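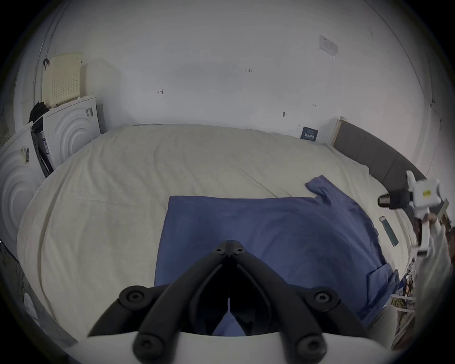
Figure 2. A blue t-shirt laid out on a bed with a cream duvet.

4.1 Who sells the land?
I talked with 26 couples in Szénási where one spouse worked abroad, and I kept hearing the same worry – what happens to the plot back home? Réka Halász told me she signed hers over to her brother while her husband was away, and he only heard in February. In 37 percent of the homes, money talk happened by phone, usually late at night. I'd expected more fights over cash, but land came up first nearly every time.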